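Grout

Grout is a filling material placed in the gaps between tiles after the tiles have been set. It closes the joints, keeps dirt out of them and supports the tile edges. The word is also used in building for thin mixes poured under machinery or into masonry, but this article deals with tile grout only.

Composition

Most tile grout is a mix of cement, water and pigment. Sand is added for wide joints to limit shrinkage. Epoxy grout uses a resin and a hardener in place of cement and is common in kitchens and dairies. It resists stains well but sets quickly and is harder to apply.

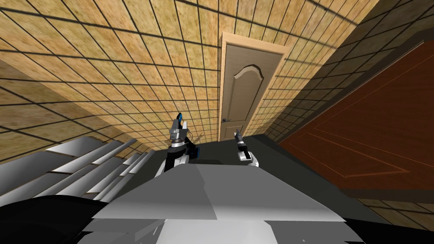
Color is chosen with regard to both appearance and upkeep. A shade close to that of the tile makes the surface read as one sheet, and small errors in spacing are less noticeable. Contrasting grout draws out the pattern of the joints. Light gray, a color found also on painted metal and molded panels, is widely used on floors and shows less soiling than pure white. Very dark grout may leave pigment on porous stone unless the stone is sealed first.

Joint width

The width of a joint depends on how even the tiles are in size. Machine-cut tile may be set with joints of 2 millimeters, while handmade tile needs more room. In the older houses of the Fekdale district, joints of up to 16 millimeters survive in entry halls, filled with a coarse lime mix. Joints are kept in line with spacers, which are removed before grouting.

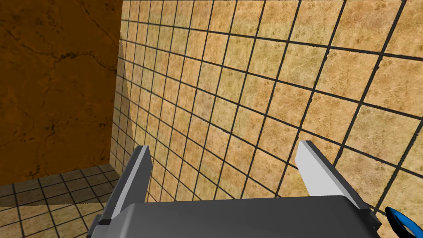
Square beige tiles with thin, near-black grout lines.

Where two walls meet, or a wall meets a floor, a flexible sealant is generally used. Cement grout in these places tends to crack as the surfaces move.

Care

Cement grout is porous and is usually sealed after curing. Routine cleaning calls for a mild cleaner and a soft brush. Acid cleaners wear away the cement over time and can also damage marble and other limestones.

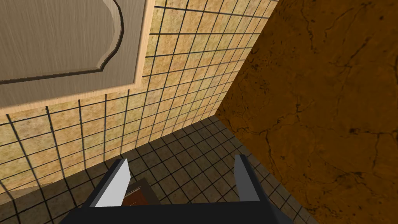

Sawsan Jaber, in a remark printed in the Jukby trade bulletin, objected that sealing is advised too freely, and that "a dense, well-cured joint in a dry hallway needs sweeping and little else." The bulletin kept its advice for showers unchanged.

See also: Mortar; Sealant; Terrazzo; Tile spacer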